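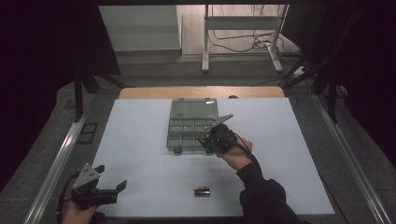
Chapter 7
Resist Methods on Cloth

Learning goals

After completing this chapter, students should be able to define a resist, choose a suitable resist for a given fabric, and prepare a sample set for review.

7.1 What a Resist Does

A resist is any material or action that keeps dye from reaching part of a cloth. Wax, starch paste, stitching, folding, and clamping all belong to this group. The areas under the resist keep their earlier color, and the pattern is formed by the contrast between protected and open cloth. A resist may be applied to white fabric or to fabric that has already been dyed, and many of the richest surfaces come from repeating the process in 2 or more colors.

The textile artist Mandla Ntuli, whose Brallbridge panels are discussed in Section 7.4, worked almost entirely with flour paste on cotton. The cracks that form as the paste dries let thin lines of dye through. In the early panels these lines are scattered. In the later ones they follow the folds of the cloth and become the main subject of the work.

7.2 Choosing the Fabric

Plant fibers such as cotton and linen accept the cold-water dyes used in this course. Silk also takes them well, although colors may shift. Polyester does not, and blends give pale results. All fabric must be washed before use to remove factory finishes. Students should cut their samples 6 inches square and mark the fiber type on one corner with a laundry pen.

7.3 Paste Resist

Mix equal parts of white flour and cold water until no lumps remain. Pin the fabric flat, spread the paste in an even coat, and leave it overnight. Thick paste gives wide cracks and thin paste gives fine ones. Color is then brushed on and, once it has set, the paste is soaked off in cool water. Paste must be scraped into the trash before rinsing, as it will block a sink drain.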